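Nollisard bedding exchange adds printed doonas and soft toys from August

The household linen exchange operating from the Bustel depot in Nollisard will accept printed doonas, character pillows and plush toys from August. The depot has until now taken plain sheets, blankets and towels only. Sydorenko, which runs the exchange under contract, published the revised acceptance schedule this month along with a change to the way items are sorted on arrival.

Under the current arrangement, households drop off clean linen and receive credit towards other items of the same class. Printed children's bedding was excluded when the exchange opened. The original schedule gave two grounds: pigment prints could not be graded with the colour chart used for plain cotton, and filled items would not pass through the flatwork line.

A trial at the depot tested both points. It covered 200 printed doonas and separate covers, all of them previously used, and 200 filled items, a class that took in pillows, cushions and plush toys. Printed items were inspected for cracking of the print, fading along fold lines, seam slippage and staining. Filled items were inspected for fibre loss, lumping, open seams and the condition of any appliqué.

Sydorenko reports that most rejections among the printed items were for wear at the hem and closure and very few were for the print itself. Where a print had deteriorated, the damage was usually on the outer face of a fold, the part that rubs against the bed frame or the floor when the doona hangs over the side. Bright yellow and orange grounds showed less visible fading than dark blue or black ones at the same level of wear.

Fleece proved harder to grade. Short-pile polyester fleece mats with repeated tumble drying, and the matting is difficult to score consistently by eye. The depot will use a touch comparison against reference swatches, with two staff grading each item separately and a third consulted if the scores differ.

Egg-print doona and pink pillow (first two); pink plush toy with appliqué detail (third).
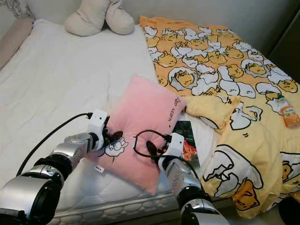
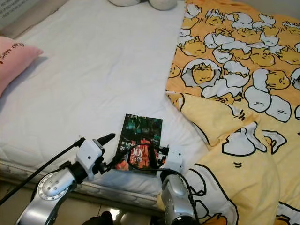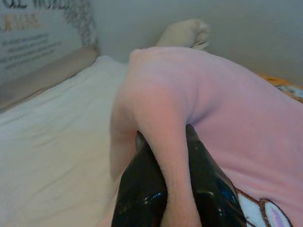
The new schedule divides children's bedding into four classes. Class A is fitted and flat sheets, including cot sheets. Class B is doona covers and pillowcases. Class C is filled doonas, quilts and comforters. Class D is loose filled items, meaning pillows, cushions and soft toys. Credit can be spent within a class or one class down, so a filled doona may be exchanged for a pillow, but a pillow can't be exchanged for a doona.

Class D items carry a $2 handling fee, payable at drop-off. The fee covers a separate wash in a mesh bag at low temperature and a full drying cycle with a moisture check at the end. Sydorenko says filled toys with thick limbs are the slowest items in the building to dry and that the centre of the body can hold moisture well after the outer fabric reads dry. Items that fail the check go back for another cycle. An item that fails again is withdrawn from the exchange.

Sewn labels must be intact on everything in classes C and D. Labels are read for fibre content and care symbols at intake, and an item without one will be returned at the counter. Households are asked not to trim tags, even where they stick out at a side seam. Hand-written names on care labels are acceptable and will be covered with an iron-on patch before the item goes out.

The schedule also sets out how bedding should be prepared. Covers should be removed from doonas and bagged separately. Pillows should be left unwrapped, as vacuum bags crush the fill and make lumping impossible to assess. Beds should be checked for books, cards and small toys caught in the folds before the bedding is bagged. Paper left in a doona cover was among the commonest faults recorded in the trial, and a single wet booklet can shed pulp through a whole load.

Mattresses, mattress toppers and quilted mattress protectors remain outside the scheme. The Dralach transfer station on the southern side of town will continue to accept mattresses at the existing charge. Protectors may be placed in the textile recycling bay at the same site if they have no waterproof backing.

Storage at the depot has been rearranged to suit. Plain linen moves to the upper racks, and the lower bays nearest the counter have been rebuilt as open shelving for filled goods. The new bays hold 1,000 items when stacked to the marked height. Intake of class C and class D will be paused if they fill, and a notice will be placed at the depot entrance. Classes A and B will not be affected by a pause.

Matching sets present a further difficulty. Printed doonas are often sold with pillowcases in the same pattern, and the pieces tend to arrive apart. The depot will tag each printed item with a pattern code at intake so that pieces can be reunited on the shelf. Codes are based on ground colour first and motif second – yellow with eggs, for instance, or green with dinosaurs – as staff found ground colour quicker to recognise on a folded item. Sets will be offered together for a fortnight and then released as single pieces.

Plush toys will be tagged in the same way, with an added note for embroidered or appliquéd parts. Loose stitching around an appliqué edge will be repaired on site where the base fabric is sound. Toys with button eyes, hard plastic noses or battery compartments are not accepted at any grade.

Sydorenko will review the grading results at the end of the first quarter. The touch comparison for fleece is the item most likely to change, and a pile-height gauge is being assessed as a replacement for the swatches. The $2 fee is fixed until the review.

Counter hours at the Bustel depot are 9 am to 3 pm. Class C and class D drop-offs close an hour earlier to allow the last wash to be loaded. Copies of the revised schedule are held at the counter and at the Dralach weighbridge office.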